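Italen Rear Seat Dog Barrier, Model 21

Item updated 06/04/2021

The Italen Rear Seat Dog Barrier closes off the gap between the two front seats so a dog riding in back stays in back. It fits most sedans, wagons and small SUVs with separate front seats. It does not fit trucks with a front bench.

The barrier is a steel frame with a mesh panel. Two straps go around the front headrest posts and two go around the base of the seats. No drilling is needed and no tools are supplied. Most owners leave it in place and fold the panel down when there is no dog in the car.

The panel is 22 inches high and opens to a width of up to 21 inches. If your seats are farther apart than that, order the Jorkano side extension, sold separately. The extension clips to either side of the frame.

Available in black or tan. The tan mesh shows mud more than the black.

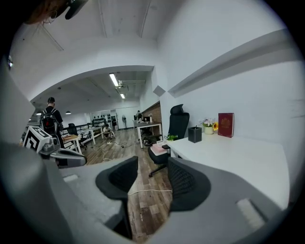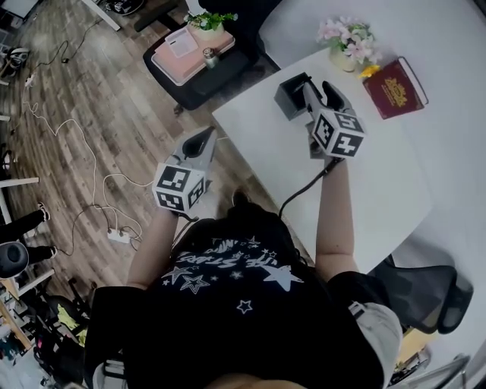 Hand-held grippers in use

What is in the box
Barrier frame with mesh panel
Two headrest straps
Two seat base straps
Storage bag
Printed instructions

Fitting notes
Pull the headrests up one notch before you start. Run the upper straps around the posts, buckle them loosely, then fasten the lower straps. Tighten all four a little at a time until the frame sits level. Check that both front seats still slide and recline. Do not run a strap across a side airbag label or over a seat belt buckle.

Seats with fixed headrests need the Bergmann loop kit. The kit replaces the upper straps and goes around the whole seat back.

The barrier is not a crash restraint. Use it together with a dog harness clipped to the rear belt. The Garetti harness comes in 7 sizes and is listed under Pet Travel.

Care
Wipe the frame with a damp cloth. The mesh panel unzips and can be machine washed cold. Hang to dry.

Shipping and returns
In stock in black. Tan is on back order until September. Unused barriers can be returned in the original box. Straps that have been cut to length cannot be returned.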